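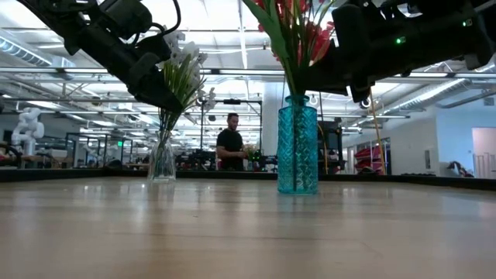
Grurkville, 2025-04-22

OK, action figure people, I have news and I'm typing fast. Gilchrist is doing a women's wrestling line! Six-inch scale, real cloth robes, and the first figure out is Setsuko Miyazaki. I have wanted a Miyazaki figure since I was a kid taping her matches off late-night cable.

She comes with two heads (calm and screaming, the only two moods she ever had in the ring), the long silver robe from the Jandville title match, and a belt that snaps on at the back. The wrists swivel AND hinge, so she can finally do that backhand chop properly.

The regular version is a run of 731. There's also a variant in the black entrance gear, limited to 67, and I have zero hope of getting one, but I'll be up refreshing the page with everybody else.

Paint looks great on the samples. They got the eyebrow scar! On the correct side! The old Nendotier figure had it flipped and it bugged me for years.

One gripe: the boots look a little chunky next to the legs. Could be the sample. I can live with chunky boots.

Someone asked about scale. She stands fine next to the Nendotier guys, maybe a hair taller, and the ring from their 9-piece playset fits her with room to spare.

Second figure is supposed to ship in October and they haven't said who. My guess is a tag partner, because why else would that box have an empty slot next to her?

Preorder is in, my number is 601. See you all at the mailbox!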